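Sorting the Everyday: What Ends Up in the Catch-All Bin?

Project report, Home and Living Studies
Talha Cheema and Birthe Hedegaard

Why we picked this

My desk drawer at home has a comb, a bike light, two spoons and a birthday candle in it, and I have no idea how the spoons got there. Birthe has a box just like it under her bed. So when we had to choose a topic, we went for the catch-all bin – the place where stuff goes when it doesn't have a place. We wanted to know if people agree on what belongs together once you tip it all into one container.

What we did

We asked 14 people in our building to sort a mixed bin into groups, any way they liked, and talk while they did it. I wrote down what they said (my handwriting got pretty wild by the end) and Birthe kept track of the groups. Everybody got three minutes, which felt really short to some and endless to others! We changed the mix between rounds, but there was always something from the bathroom and something from the kitchen.

The hairbrush was the easy one. People pulled it out first and put it off by itself, and then they got stuck on the bowl and the cup. Do they go together because you eat and drink from them, or apart because one stacks and the other one rolls away?
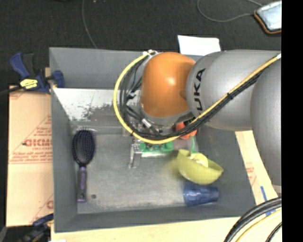

Frøydis Moen thought we were asking the wrong thing: she doesn't sort by room at all, she sorts by how often she reaches for something, and a hairbrush can live next to a cereal bowl if both get used before eight in the morning. I argued with her for a while and then went home and moved my comb to the kitchen. It's still there.

What we found

Most people started out sorting by room and then gave up on it when the leftovers got annoying. Two went by color right from the start, and they finished fastest – but when we asked them to find the cup again later, they were slower than the rest.

What we'd change

Three minutes was too tight, and I talked too much during the first few rounds. Esben Ravn wants to try it with his little brothers in November, with a bigger bin, and we're giving him our note sheets.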